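Visiting the Sterar Theater Museum with a group: tickets, timing and the stage tour

Community Help > Museums and Attractions > Group Visits

Posted by Inês Neves

I am arranging a visit to the Sterar Theater Museum on behalf of a retired teachers' association. Our party will number 55, and most members are coming for the costume rooms and the recreated dressing room from the old Plamham radio comedies. I would be grateful for guidance on the following matters.

First, whether a group of this size must reserve in advance, or whether tickets may be bought at the door. Second, whether the backstage tour is part of general admission. Third, how much time should be set aside for the full visit. Several members use walking sticks and one uses a wheelchair, so any information about stairs would also be welcome. We expect to travel in June and would arrive by coach.

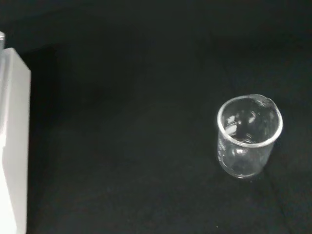
Replies to this post

Rami Mansour
Member, Museums and Attractions

A party of 55 must reserve in advance. The museum treats any party larger than a family as a group, and the front desk does not sell group admission on the day. Reservations are made through the visitor services office by telephone or by the form on the museum's own site. The office will ask for the name of the organization, the number attending, the hour of arrival and the name of one person who will be responsible for the group while it is in the building.

The backstage tour is not included in general admission. It is sold as a separate ticket and must be requested when the reservation is made. Tours are limited in size, and a party such as yours would be divided. The usual practice is for one part of the group to begin with the tour while the others see the costume rooms, after which they change places. Please ask the office to confirm the division in writing, as the guides work from that letter and will not rearrange the parties at the door. 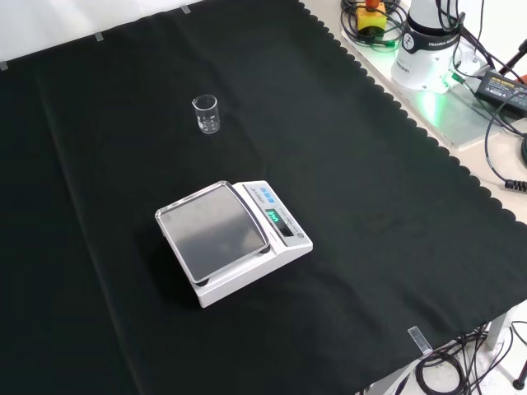
The backstage tour lasts 90 minutes. The costume rooms and the recreated sets can be seen in less than that, although visitors who wish to listen to the recorded broadcasts at each station will need longer. For a divided group I would plan on a full morning and allow for lunch afterward. The museum has no restaurant. The Stallari Tea Room, across the square, accepts large parties with notice.

With regard to stairs, the costume rooms, the dressing room and the gift shop are all on the ground floor. The backstage tour includes a staircase to the fly gallery. Guests who do not wish to climb may remain in the wings with a second guide and rejoin the party when it comes down. The wheelchair entrance is on the side street and is opened on request, so this should also be mentioned in the reservation.

Coaches may stop at the front steps to let passengers off but may not wait there. Parking for coaches is at the Sabbagh Street lot, 700 yards from the entrance. 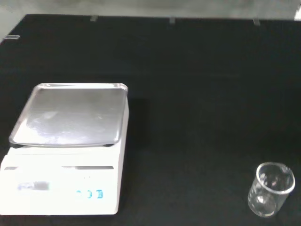

This page was last edited in June. Earlier replies may refer to former opening hours.

dressing_room_fan
Guest

we just walked up and paid, no problem at all, but there were only 3 of us. The dressing room is smaller than it looks on television. Do see the hats.

Inês Neves
Original poster

I thank both contributors for their replies. I have written to the visitor services office and requested the backstage tour for those members who wish to take it, with the remainder to stay in the costume rooms for the whole morning. The side entrance has also been requested.

One point remains open. The form asks whether the group requires the recorded broadcasts with printed text. If any member has used the printed version, please advise whether it is lent at each station or must be collected from the front desk on arrival.

Rami Mansour
Member, Museums and Attractions

The printed text is collected from the front desk and returned there on leaving. It is supplied as a bound booklet in large type, arranged in the same order as the stations. I would recommend stating the number of copies needed on the form, as the desk keeps only a small supply for general visitors.

Replies to this post are open to registered members.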